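The old tower and me

I bought a dead office computer to learn on, and fell for it a bit

12/11/25

I have written on computers for most of my working life and until August I had never seen the inside of one. I'd like to say that I was simply busy, but the truth is that I was scared of them. My aunt once told me that if you open the side of a computer the dust gets in and it dies, and I believed her well into middle age.

What changed my mind was a bill. My own machine had started taking so long to wake up that I could make toast, and the shop in Mullton wanted more to look at it than I'd have paid for a weekend away. I grumbled about this to my friend Maricel Panganiban, who has kept the computers going at Otmont library for years, and she laughed at me for a good long while. Then she said to come over and spend a Saturday's worth of patience (her phrase) on an old desktop tower before I let anyone charge me for anything.

So I did, and I've been a bore about it ever since.

The first surprise was how much like a town it all looks. I'd expected a solid lump of electronics, and instead you get a dark green board with streets and squares and a row of long slots down one side, all in different colours. White, black, and one properly bright blue, like something from a toy box. The little clips along the back are blue as well, seven of them in a row, and I'm afraid I was charmed before I'd learnt a single useful thing.
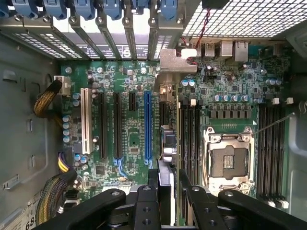
What the blue bits are for

Maricel's rule for beginners is that you start with the colours, and it's a good one. On this sort of tower, blue plastic mostly means "a person is meant to touch this". The clips hold down the metal strips at the back, the ones that cover the gaps where cards can go. You don't need a screwdriver for them, just a thumb and a bit of nerve.

The long slots are where the cards live. A card might be for graphics, or for sound, or for some extra sockets you wanted in 2009 and have forgotten about. The off-white slot is the oldest kind, called PCI, and Maricel speaks of it the way my dad spoke of steam trains. The long blue one is PCI Express, and it's the one you'd use for a graphics card. There's a small latch at the end of it that you have to press before the card will let go. I can tell you from a different afternoon and a different computer that pulling hard without pressing the latch makes a noise you feel in your teeth.

I wrote all this down in a notebook, with arrows. My arrows are terrible, but I can still follow them, so there.

Lay it down first

If you take one thing from this piece, please lay the tower on its side before you do anything else! I tried to work on mine standing up the first time, at my kitchen table, with a torch in my mouth, and dropped a screw into it which I had to shake out like the last crisp in the packet.

On its side it becomes a tray. Everything faces up at you, gravity is on your team, and you can walk round it. With the side panel off you can find your way about quite quickly, too. The big silver box in the corner is the power supply, and beginners leave that shut, full stop. The green board takes up the middle, with DELL printed on it in case you were in any doubt. And in the centre of that is the square socket for the processor, inside a metal frame with a lever.

I had always imagined the processor as enormous, given how people go on about it. It's the size of a posh cracker. Taken out, it leaves a neat empty square that looks far too small to have done all that work.

Maricel likes to have somewhere separate for the pieces that are out of the case, next to the tower on the same table, and I've copied her. At home I use a bun tin. Each part gets its own hollow and I don't have to play guess-the-screw at the end of the evening.

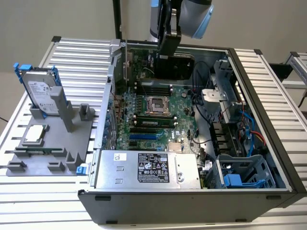 The memory lesson

8 min read

Memory is the job everybody should try. It's the thing most likely to perk up a tired old machine, and the thing least likely to make you cry. You have a thin green stick and a dark slot with a latch at the end. There's a notch in the stick so that it only goes in one way round, and you push until it clicks.

That's the whole job, and it took me 20 minutes.

Most of that was spent being frightened of the pushing. It wants more force than seems polite. Maricel had me hold the stick by its edges and keep my fingers off the metal contacts, and she had me touch the bare metal of the case first to get rid of any static. Then I pressed, and nothing, and pressed again, and nothing, and then clunk. I cheered out loud. I don't think I've been so pleased with myself since I passed my driving test.

The processor is another matter. It sits under a bright metal lid, and the lid is the friendly side. Underneath is where all the contacts are, so you hold it by the edges and put it down as you'd put down somebody else's wedding ring. You lift the lever, open the frame, match up the corners and lower it in with no pushing whatsoever. I've done it twice now and held my breath both times.

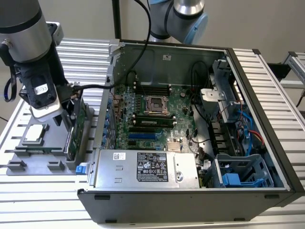
There's a small round battery on the board as well, the coin sort you get in kitchen scales. I'd never have guessed a great big desktop had one. It keeps the clock going while the machine is unplugged, and when it runs down the computer wakes up thinking it's years ago. A new one costs pennies. I changed the one in my neighbour Yurii Kostiuk's machine, which had been stamping the wrong date on his allotment spreadsheets since goodness knows when, and he gave me a marrow for it. It was a very large marrow and we were eating it for days.

Cards, and keeping them straight

After memory I got cocky and moved on to cards. Fitting an expansion card is a bit like posting a letter through a stiff door, only you've got two things to line up and they never seem to agree. The bottom edge of the card has to meet its slot, and the metal bracket on the end has to meet the opening at the back of the case. Get one right and the other wanders off.

The trick is to hold the card upright over the slot and look straight down on it. From directly overhead a card held properly is just a thin line, and if you can see much of either face then you're leaning. I'd been looking at it from the side, like somebody hanging a picture with their nose against the wall.

Wires are the other nuisance. They're all bundled and tucked when you first open the case, and then you move one to see behind it, and it springs about for the rest of the day. I now push them gently to one side before I bring a card anywhere near, and I check underneath it before I press.

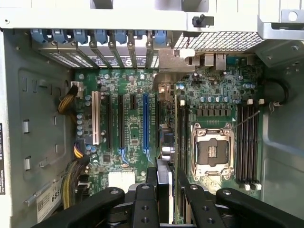 And you do press, evenly, along the top edge, until the card sits level. If it goes in at one end and sticks up at the other, take it out and start again. I had three goes at my first one and Maricel said that was perfectly respectable. Then you lower the blue clip over the bracket, and it snaps down, and you feel like a proper engineer for as long as it takes to notice that you've left the metal strip off the next gap along.

My own computer, since people keep asking, needed more memory and a good clean. It now wakes up before I've found the bread. The dust was extraordinary, by the way, so my aunt was wrong about that too; it had been getting in perfectly well with the side on.

I've since bought a second old tower from the sale room at Piltenow, purely to take to bits. It's sitting in the hall on its side with a tea towel over it. I'm planning to start on it once I've found the other bun tin.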